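How I Set Up a Toy Rotation (and Keep It Going)

Posted by Noelia Cabello in Home and Kids

I get more email about toy rotation than anything else on this blog, and most of it comes down to "how do you start when the playroom is already a disaster?" So I'm writing the whole thing out, start to finish, the way I do it at our place in Kumitcombe. My kids are six and two, they share one room and one shelf, and we've been doing this since the little one started crawling.

If you've never heard of it, a toy rotation just means most of the toys are put away and a small batch is out. Every so often you swap. Kids play longer with what's there, and you step on less of it at night. I was very skeptical! My friend Carla Ghanem had been telling me to try it for a year before I gave in, and I still have the text where she wrote back nothing but exclamation points.

What you'll need

An empty stretch of floor and an afternoon.
Trash bags, one for actual trash and one for donations.
A low shelf the kids can reach.
Baskets or bins for the shelf, and bigger tubs with lids for the closet.
Masking tape and a fat marker.
Snacks. For you.

Please don't go buy all the containers first. I did that, and I came home from the Tandbridge outlet with a set of very cute little buckets that were too narrow for a toddler hand holding anything larger than a crayon. They hold my clothespins now. Sort first, then see what size you need.

Step 1: Pick a time when the kids are elsewhere

I like Sunday, when my sister has the two of them until dinner. You can do it during a nap, but you'll be rushing, and the sound of a block tub being dumped on hardwood will wake any child ever born. If you have an older kid who'd be upset about it, tell them ahead of time that you're organizing and that you won't give away anything they care about. Then stick to that. I once donated a plastic horse with three legs and we're still talking about it.

Step 2: Get everything in one spot

Everything means everything. Bath toys, car toys, the stuff under the couch, the drawer in the kitchen where the tiny pieces go. Bring it all into one room and put it on the floor. It will look terrible and you'll want to quit. Put some music on and keep going.

While you're hauling, pull out anything broken, anything missing the piece that makes it work, and the party favor junk. Don't stop to fix things. I keep a shoebox for repairs, and if something has been in the shoebox since the last big sort, it goes.

Step 3: Sort by how they play, not by what it is

This is the part that made it click for me. My first try was sorted the way a store would do it, with all the wood toys together and all the animals together, and the batches came out lopsided. One month they had nothing but things to stack and they were bored stiff by Tuesday.

Now I make these piles:

Building - blocks, magnetic tiles, train track.
Pretend - dishes, dolls, the doctor kit, capes.
Small world - animals, little people, vehicles.
Thinking and hands - puzzles, lacing cards, shape sorters.
Making - crayons, dough tools, stamps.
Loud and moving - instruments, balls, the popper thing you push.

Some toys could go in two piles. Just pick one. I spent far too long once deciding where a wooden garage belonged (is it building? is it small world?) and the answer made no difference at all to anybody's life.

Step 4: Take out the things that don't rotate

There are toys that need to stay put. For us that's the stuffed animals they sleep with, the books, and the play kitchen because I'm not carrying a play kitchen in and out of a closet. My older one also draws every day, so plain paper and a cup of crayons stay out all year.

If you aren't sure whether something is an "always" toy, put it away and see if anyone asks. If they ask the same day, it's an always toy. You'd be surprised what they never mention again. The marble run my mother-in-law spent real money on was gone for the whole of March without a word.

Step 5: Split each pile into batches

I make four batches, A through D. Go down your piles and put something from each one into each batch, so that any batch you grab has something to build with, something to pretend with, and so on. If a set is huge you can split it. Our plain blocks are divided up among all four batches, and the kids have no idea they own that many.

Two things I've learned the slow way. Keep toys that get used together in the same batch, or you'll have train track in one and trains in another. And don't put all the favorites in batch A just because you're excited! You want something good to pull out of every tub.

Step 6: Put it on the shelf with room to breathe

I aim for nine toys out at a time, where a set in a basket counts as one toy. You might like more or fewer. A single two-year-old in a small living room would do fine with six or seven.

Baskets should be low and open at the top, and wide enough that a kid can see what's in there without tipping it over. Anything with a lid won't get opened by the little one and won't get closed by the big one. Big things can go straight on the shelf with no basket. I'd also leave gaps. It'll look bare to you, and you'll feel an itch to fill it in, and you should go make yourself a coffee until that passes.

Loose sets like blocks, animals and play food get one basket per set. At cleanup I'll put one piece down on the table and ask where it lives, and the older one loves being the person who knows.

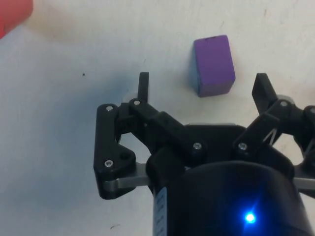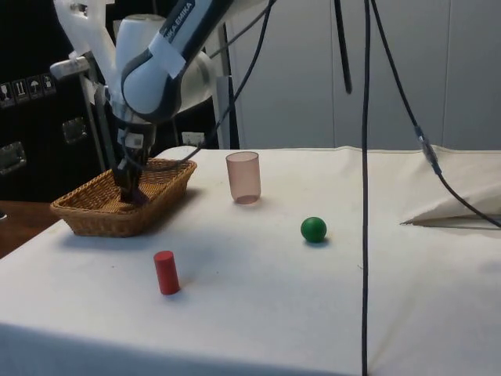
Step 7: Label the closet tubs

Batches B, C and D go into lidded tubs with a strip of masking tape on the short end, the end that faces out. I write the letter big, then a few words under it, like "farm, tea set, train" so I can find a thing without opening all of them. Carla prints hers on a label maker and they're gorgeous. Mine look like a moving day. Both work.

Keep the tubs up high or behind a door. If the kids can see through the side of a tub, they will want what's in it, so skip the clear ones or turn them around. We use the top of the hall closet and I need the step stool, and that's on purpose.

Step 8: Swap when they're bored, not when the calendar says

I used to swap every two weeks on the dot and it was one more chore. These days I watch for signs. They walk into the room and walk right out again. They dump baskets and don't touch what fell out. They fight over one thing and ignore the rest. That's a swap.

Do it after bedtime. The whole thing takes nearly no time once the tubs are set up - you tidy the old batch straight into its tub, pull down the next one, and set the baskets out. The first morning is wonderful. I've had a full hot breakfast on swap mornings.

You don't have to trade the whole batch, either. If someone is in the middle of a big farm phase, leave the farm out and change everything around it.

What about birthdays and holidays?

New toys come in faster than you'd like. Let them open everything and play with it for a few days, then slip a couple of things into the closet tubs. I do a small re-sort after each birthday, and that's when the donation bag comes out again. The thrift shop on Myklebust Road takes toys in our area, but call yours first, because a lot of places won't take stuffed animals.

Some questions I get a lot

My kid keeps asking for something that's put away. Go get it! It isn't a jail. I do ask for a trade, so one thing comes down and one thing goes up, and half the time they lose interest while deciding.

My kids are far apart in age. Ours are too, and the small-piece sets are the tricky bit. I keep those in a separate zip bag on the high shelf and they only come down at the kitchen table while the little one naps.

We don't have a closet. Under the bed works, or the trunk of the car, or a friend's house. Carla and a neighbor of hers on Mikeck Lane swap whole tubs with each other, which I think is genius, though you'd want to write your name on the bottom of things first.

My partner puts everything back in the wrong basket. So does mine. I've let it go. The dinosaurs live with the teacups this week and the kids have them all sitting down to lunch.

If you try it, leave me a comment and tell me how many always toys you ended up with. I'm also hunting for a good way to store floor puzzles once the boxes give out, so if you've got one, please share it.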